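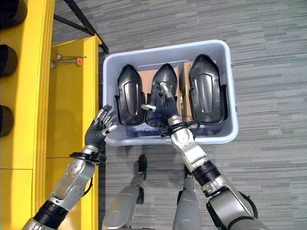 Page last changed: Thu 9 October

Questions we get asked about the robot

Since the robot started on the sorting and packing side at Millet, people have been stopping one another in corridors to ask about it, and quite a few of you have written in as well (thank you - please keep doing that). We have gathered the questions here with the fullest answers we can give. Siham Kamel looks after this page, and if yours is missing she would be very glad to have it.

Why are we doing this at all?

Cilodo has been making and finishing parts in Cunville since 1949, and for most of that time the bins have been filled, emptied and moved on by hand. Anybody who has done a full week of it knows what it does to your back and your wrists. We asked in May which jobs people would be happiest to hand over, and bin work came top by a long way. So that is where we began, with help from Plemusis, who supply the robot and look after its software.

What is it meant to do?

For now, the simple end of things. It reaches into the grey bins, where the black moulded parts sit in a row with cardboard between them, and it is learning to handle those parts and the small hand tools that go with the work. It has two arms and two legs, with hands much like ours, and the idea is that it can work at the same benches and racks we already have. We did not want to rebuild the whole floor around a machine, and I think most of you would have been rather cross with us if we had!

Is anyone losing their job?

No. We know this is the question behind most of the others, so let us be as plain as we can. There are 46 people on the team at Millet and all of them have had a letter saying that no post will be closed as a result of this trial. If you have not had yours, or it went to an old address, please tell Siham and she will print you another. Should anything change after the trial, it will be talked through with you and your reps first, and you will have it in writing.

Will my job change, though?

Probably, yes, a little at a time. If you are on bin work now you are likely to spend more of your shift checking parts, setting up the benches and dealing with the odd ones that need a proper look. Some people are very pleased about that and some like the rhythm of the old way, and we do understand both. Have a chat with your shift lead about which bits you would like to keep.

Do I have to work next to it?

Not if you would prefer not to. During the trial it is volunteers only. Those who do work near it have a half-day of training first, paid at your normal rate, and you can step back at any point without having to explain yourself.

Is it safe to walk past?

Please keep to the marked walkway and treat the robot as you would a forklift: give it room, and do not reach across it. If you need to get to a bin or to something on one of the yellow racks while it is working, ask the person minding it to stop it first. There is always somebody minding it. If you have dropped something near its feet, the same goes - leave it where it is and ask.

Where does it work?

On the striped grey carpet by the yellow table, where the black-and-grey padded pieces are lined up along the back. The spot was picked with the people who use that corner every day, and we are still moving things about a bit, so do not be surprised if it looks different from one week to the next.
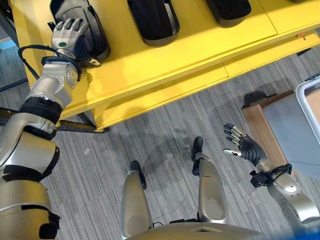 Is it faster than we are?

Not at present, and it is not being measured against you. The target for the trial is 200 bins handled properly from start to finish, however long that takes. There is no league table and there won't be one.

Does it record us?

It has a camera in its head so that it can see what its hands are doing. Pictures are used for improving its work and for nothing else. They are not used for timekeeping, breaks or anything to do with discipline, and your reps have a copy of the agreement that says so. You are welcome to read it in the office, and there is usually a kettle on.

Can I have a go?

You can! We run 2 sessions a week in which anybody from any department can come and watch, ask the Plemusis people whatever they like, and try guiding the arms under supervision. The sheet is on the board outside the canteen. Night shift, we know the times are awkward for you and we are trying to arrange an early one.

Who do I talk to if I am worried?

Your shift lead, your rep, or Siham Kamel directly. Her door is the one opposite the first-aid room, and she is happy to talk on the phone if that is easier. You can also leave a note in the box by the time clock, with or without your name on it, and answers to those notes are added to this page.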